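Storage Notes: Keeping Cucumbers Through the Second Week

Several members at the Flekstead site have asked why cucumbers from the same picking hold well in one kitchen and turn soft in another. The answer is mostly temperature, with humidity second and handling third. The notes below cover all three and replace the half page in last October's issue, which gave a single storage temperature and left out the reason for it.

Cucumbers are a warm-climate crop and are injured by cold well above freezing. The threshold is usually given as 10 degrees Celsius (50 Fahrenheit). Below that, damage builds up with time. A day in a cold refrigerator does little. Several days at the same setting will produce sunken pits, water-soaked patches and, after the fruit is brought back to room temperature, fast decay. The pits often don't show until the fruit has warmed, so people tend to blame the kitchen counter for damage done on the refrigerator shelf.

Most home refrigerators run near 4 degrees. That is correct for milk and leafy greens and too cold for cucumbers kept longer than two or three days. The door shelves and the front of the top shelf are commonly the warmest spots, but this depends on the model, and a cheap thermometer left in a glass of water overnight will settle the question. Check two or three positions before choosing one. Readings taken from the air are less useful, as they swing every time the compressor cycles or the door is opened.

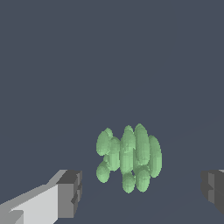

Water loss is the other half of the problem. A cucumber is mostly water, and the skin is a modest barrier. Slicing types with a thick skin lose water slowly. Thin-skinned types, including Gorneo and most of the long greenhouse cucumbers, lose it fast and go limp at the stem end first. Commercial packers deal with this by wrapping or waxing the fruit. At home, a loosely closed plastic bag with a folded paper towel inside does nearly as well. The towel takes up condensation, and standing water on the skin is where rot usually starts. Change the towel when it feels damp.

Do not seal the bag. The fruit continues to respire after picking, using oxygen and giving off carbon dioxide, heat and water vapor. A sealed bag of warm cucumbers will be wet inside within hours.

Ethylene is the third item. Cucumbers produce very little of it but respond strongly to it, and the response is yellowing and softening. Ripe tomatoes, bananas, melons and apples all give it off. In the shared cool room at Flekstead we now keep tomatoes on the opposite wall from the cucumber crates, and the apple bins have been moved to the shed entirely. In a small kitchen the same result can be had by using separate bowls in separate parts of the room. 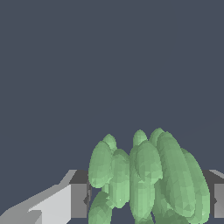 Rounded green shapes packed close together, computer rendering.

Packing density matters more in crates than in bags. Fruit stacked deep warms from the center, as the heat of respiration has nowhere to go, and the bottom layer carries the weight of everything above it. Bruising on cucumbers is hard to see at first. It appears later as a dull, slightly translucent area that gives under the thumb. Our working limit is 22 pounds to a crate. Full crates are stacked with slats between them so that air can pass. Members who collect in bulk for pickling are asked to keep to the same limit and to bring the crates back with the slats.

Field heat should come out early. Fruit picked in the afternoon can be far warmer than the air in the cool room, and it will take most of the night to come down if it is left in a full crate. Picking before 9 a.m. avoids most of this. Where that isn't practical, spread the fruit one layer deep on the shaded racks behind the Vass greenhouse for an hour before crating – the racks were built for onions but the spacing is suitable. Do not hose the fruit down unless there is time for it to dry.

Washing is best left until use. The skin carries small spines and a natural bloom, and scrubbing removes both and opens small wounds at the spine bases. Heavy soil can be wiped off with a dry cloth. Cut the stem with pruners and leave a short stub. Twisting the fruit off the vine often tears the shoulder, and a torn shoulder is the most common point of entry for mold in the crates we have checked.

Pickling types follow the same rules on a shorter clock. They are picked immature, they respire faster, and their quality drops noticeably after the first day. For crisp pickles, get them into brine within 24 hours of picking and trim a thin slice from the blossom end, which holds enzymes that soften the finished product. Fruit that has already been chilled and pitted should go into soup or be eaten fresh. Brining does not restore texture.

Some 1,000 pounds passed through the cool room last season, and the share sent to compost was highest in the weeks when the thermostat had been turned down for lettuce. The setting is now fixed at 52 degrees Fahrenheit for the west side. Lettuce and herbs go in the small refrigerator by the door.

Seed for the thick-skinned Dretivmont strain will be available at the spring exchange. It yields a little less than Gorneo and stores several days longer under the same conditions. Quantities are limited to one packet per plot.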